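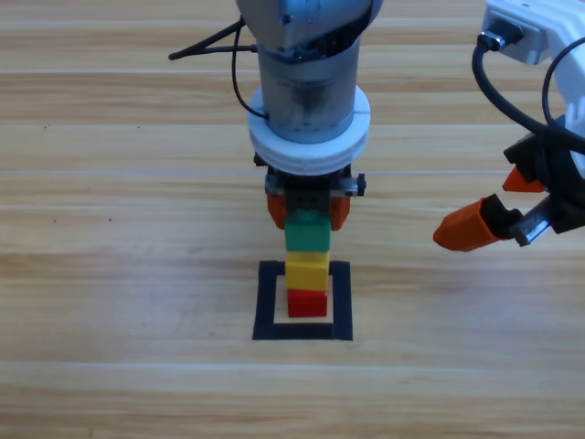

Medum: care and repair notes for wooden furniture

Medum is a set of 504 short written notes on the care, cleaning and repair of wooden furniture. Each note covers one piece and one job. The notes were written by workshop staff for their own use and later put into a common layout by Usa Chuensuk, who maintains the set.

Current version: 2.1
Language: English (British spelling)
Format: one UTF-8 CSV file, one tab-separated term list, one plain text change log
Contact: open an issue on the tracker, or use the address in the CONTACT file

Contents

notes.csv – the notes, one row per job
terms.tsv – controlled terms with short definitions
changes.txt – change log, newest entry first
LICENCE – terms of use
CONTACT – address of the maintainer
tools/check.py – validates notes.csv against terms.tsv
tools/split.py – writes the train and test lists

Background

The notes come from two workshops, Suksawat and Gukex. Suksawat takes in mostly dining tables, benches and sideboards. Gukex works mainly on chairs and small cabinets, with a sideline in writing desks. Both kept a job book before the set was started, and the older notes are copied from those books. Newer ones were typed straight into a form.

The form was introduced at version 1.0. It fixed the order of the fields but left the main text free. Notes from before the form are marked source = book. They tend to be shorter, use more abbreviations and often leave out the product that was applied.

What a note contains

A typical note says what the piece is, what was wrong with it, what was done and how long it was left to dry. Some also record advice given to the owner. Prices, owner names and addresses were removed before the first release. Dates are reduced to the month, so that seasonal effects on glue and finish can still be studied. A piece that came back for a second job has a second note with the same piece_id.

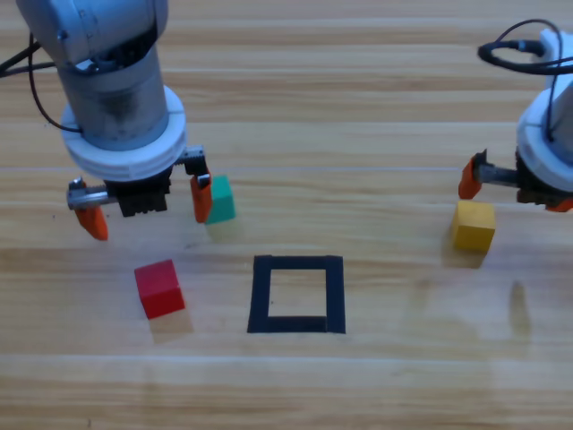 Light wooden tabletop with horizontal grain, in tan, honey and light brown bands.

Fields in notes.csv

note_id
Unique string. The prefix S or G gives the workshop. Never reused, even when a note is withdrawn.

piece_id
String shared by all notes on the same piece.

month
Month in which the job was finished, as an English word. Blank where the job book gave only a year.

source
Either book or form.

piece_type
One value from the term list: table, chair, bench, desk, sideboard, cabinet, other.

timber
One or more values from the term list, separated by semicolons. Where the workshop was unsure, the value is unknown. Do not read softwood as pine; it is used for any softwood that was not named more closely.

construction
Solid, veneered, mixed or unknown. Veneer on a solid core is entered as veneered.

finish_before, finish_after
The finish on arrival and on leaving. The value none means bare wood. The value unchanged is allowed only in finish_after.

fault
One or more values from the term list. The most frequent are ring_mark, scratch, loose_joint, lifted_veneer and dull_finish.

treatment
One or more values, in the order in which the steps were carried out.

text
The note itself. Maximum length 3000 characters including spaces. Line breaks are stored as \n.

advice
What the owner was told. Empty in most rows with source = book.

checked
Yes if a second reader has compared the coded fields with the text.

The term list

terms.tsv holds 40 terms. Each has a code, a definition of one or two sentences, and the field it may be used in. Definitions follow workshop use, which does not always match textbook use. Three of them have caused questions in the past.

Bloom means a whitish haze in or on the finish. It is coded separately from ring_mark, even where both were caused by moisture, as the two are treated differently.

Checking means fine splits along the grain on the surface of the timber. Splits in the finish alone are coded crazing. Both may be present in one piece.

Reviving means cleaning an existing finish and restoring its gloss without adding a new coat. If any new finish was laid down, the code is refinish_part or refinish_full.

Terms are added only when a fault or treatment turns up in notes from both workshops. Until then it goes in as other, and the wording in the text field is left alone so it can be recoded later.

Editing rules

The text field is kept close to what was written. The following changes were made throughout:

Abbreviations used by only one workshop were written out.
Product names were replaced with a general word in square brackets, for example [wax] or [hide glue].
Spelling was corrected. Grammar was left alone.
Measurements in inches were kept, with no conversion.
Remarks about owners or other workshops were deleted and replaced with [removed].

Square brackets in the text field always mark an edit. The workshops did not use them in the originals. Round brackets are the author's own. 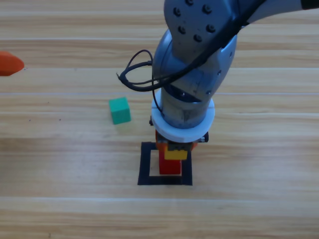
Pale seams between planks, running left to right.

Coding

Coded fields were filled in from the text alone. Coders did not have the furniture in front of them, and no attempt was made to correct a workshop's judgement. If a note calls a table oak, it is coded as oak.

A random 100 notes were coded twice by different readers. Agreement was good for piece_type and construction. It was weaker for fault, mainly over dull_finish, which one reader applied to almost any piece that was waxed. The definition was tightened after that exercise and the affected rows were recoded in version 2.0. The order of steps in treatment also caused trouble, since many notes list the steps out of sequence. The rule now is to use the written order unless the text says otherwise.

Suggested uses

The set is small. It has been used for teaching, for testing search over short technical text and for comparing job vocabulary between the two workshops. Zokmont, a furniture restoration course, uses a subset as reading material in its first term – students are asked to predict the treatment from the first half of the note, then compare.

It can also serve as a small test set for pulling out structured fields from free text. Use the supplied split for this. It keeps all notes with the same piece_id on the same side, which a plain random split does not.
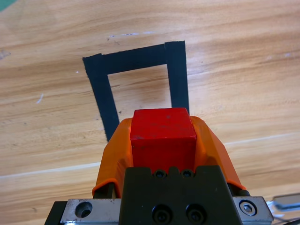 For search experiments, strip the square-bracket edits before indexing. Otherwise [wax] and wax are treated as different tokens by some tokenisers, and the results for wax and polish queries suffer. The option --strip in tools/split.py does this and writes a second copy of the file. The original is not changed.

Uses to avoid

Medum is not a care manual. The notes record what was done to particular pieces by people who could handle them. Several describe treatments that the workshops have since dropped, among them the use of strong solvents on shellac. These are coded in the same way as any other treatment and carry no warning.

The set should not be used to estimate how common a fault is in furniture at large. Pieces reach a workshop when the owner thinks they are worth the money, so cheap furniture is nearly absent and dining tables are heavily over-represented. Drying times should be treated with the same care. They depend on the room, and neither workshop logged temperature or humidity.

Known problems

Notes from Gukex with source = book have no advice field at all. This is a gap in the source and cannot be filled.

The value beech is likely to be overused for chair frames. The older job book had a column heading for beech and ash together, and some of these were split by guesswork at version 1.0.

A few notes mention a drawing in the margin. The drawings were not kept. The text has [drawing] at that point.

November has more notes than any other month. Suksawat entered its backlog then in one year and used the month of entry for jobs whose finishing month was unclear. Rows known to be affected have a blank month from version 2.1 onwards, but others may remain.

Spreadsheet programs may read note_id values as text or drop leading zeros in piece_id, depending on settings. Import both columns as text.

Running the checks

From the top folder:

python tools/check.py notes.csv terms.tsv

The script stops at the first unknown code and prints the note_id and the field. Add --all to list every problem in one go. It needs Python 3 and nothing outside the standard library. An empty output means the file passed.

Changes

2.1 – doubtful months blanked; two duplicate notes withdrawn; definition of crazing reworded.
2.0 – dull_finish recoded; order rule for treatment added; checked field added.
1.1 – bracket style made uniform across both workshops.
1.0 – first release with the common form.

Corrections

Send corrections with the note_id, the field and the proposed value. For the text field, please quote the passage in full. Corrections to coded fields are applied at the next minor version. Changes to the text itself are made only if the workshop concerned agrees, and its reply is recorded in changes.txt under the same note_id.

Licence and credit

The notes and term list may be copied and adapted, including for paid courses, as long as the source is named and changes are stated. The scripts are under the same terms. Please cite as: Chuensuk, U., Medum: care and repair notes for wooden furniture, version 2.1.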